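**Weerakoon Field Shirt, Olive**
Item 3545 – sold by Lorkico

A light work shirt for warm days. The fabric is thin and smooth, and it packs small enough for a coat pocket. The cut is straight through the body, with a longer back hem so it stays tucked in when you bend. Two chest pockets, both with flaps.
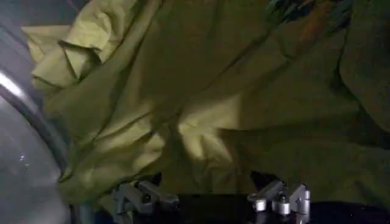 Olive fabric, unpressed. The shade looks lighter or darker with the light.

**Sizing**
Runs a little large. If you are between sizes, take the smaller one. Sleeves can be rolled and held with the button tab. Tall sizes add 2 inches to the body and sleeves.

**Care**
Wash cold with similar colors and close the buttons first. Use a mild detergent and skip the fabric softener.
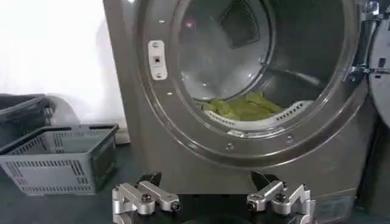 Bleach will leave pale spots that can't be dyed back. The first two washes may release some color, so keep the shirt away from whites until then. Tumble dry low or hang it up – either is fine.
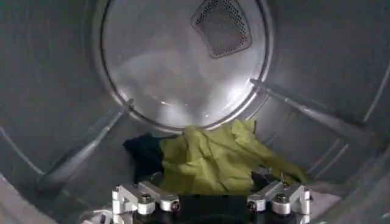
Dryer drum. Low heat only for this shirt.

**Orders and returns**
Ships from our Tavgate warehouse. Orders placed before 13:00 go out the same day. The Ploltero version, with snaps, is back in September. For bulk orders or repairs, ask for Zahira Manurung at the order desk.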